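Section 4: Preparing and Oiling the Tabletop

4.1 Before You Begin

Grinar table kits leave the factory sanded but unfinished. The top must be oiled before regular use. Read this section in full before opening the oil container.

Allow 48 hours from first coat to light use. Keep the room ventilated for the whole of that period.

You will need:
Claso Hard Oil, one can
Lint-free cotton cloths
Fine sanding pad (supplied, bag C)
Protective gloves
A metal container with a lid, filled with water

4.2 Preparing the Surface

1. Confirm that all leg bolts have been tightened as described in Section 3.
2. Remove the protective film and any adhesive residue. Do not use solvent on the residue; warm soapy water is sufficient.
3. Sand lightly in the direction of the grain. Do not sand across the joints.
4. Wipe off all dust with a dry cloth. Let the top stand for one hour if a damp cloth was used. 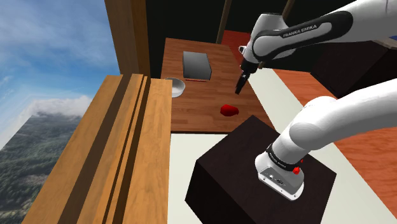
4.3 Applying the Oil

1. Stir the oil thoroughly. Do not shake the can.
2. Pour a small amount onto a folded cloth and work it into the wood along the grain. Treat the edges and the underside in the same session. An untreated underside may cause the top to cup.
3. Wait 19 minutes, then remove all surplus oil with a clean cloth. No wet patches should remain.
4. Leave to dry overnight and repeat steps 2 and 3.

CAUTION: Cloths soaked in oil can ignite on their own. Place used cloths in the water-filled container immediately and close the lid. Do not leave them folded or in a pile.

Note: Tops shipped under order code 439 are pre-oiled on the underside and require one coat only.
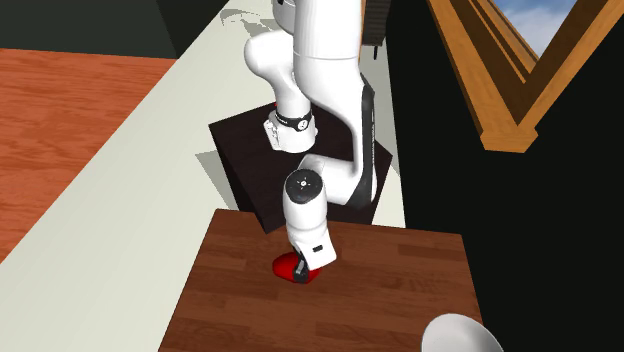 CARE AND MAINTENANCE

Wipe up water, wine and coffee promptly. Place a mat under hot dishes and under unglazed pottery, which can hold moisture against the wood. Renew the oil once a year, or sooner if drops of water no longer bead on the surface.

Light scratches may be removed with the fine pad, followed by a thin coat of oil over the full length of the plank. Spot treatment in the center of a plank will leave a visible ring.
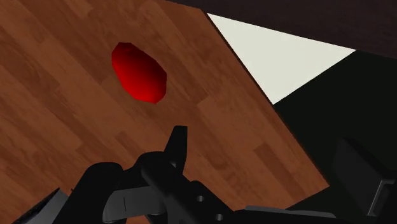
Color will deepen during the first months, particularly near windows. Move table lamps and other standing items from time to time so that the change is even. Jalano does not regard color change as a defect under the warranty.

For replacement pads or bolts, write to Lærke Vestergaard, Customer Parts, and quote the number stamped on the underside of the top. Requests for replacement legs are covered in Section 6.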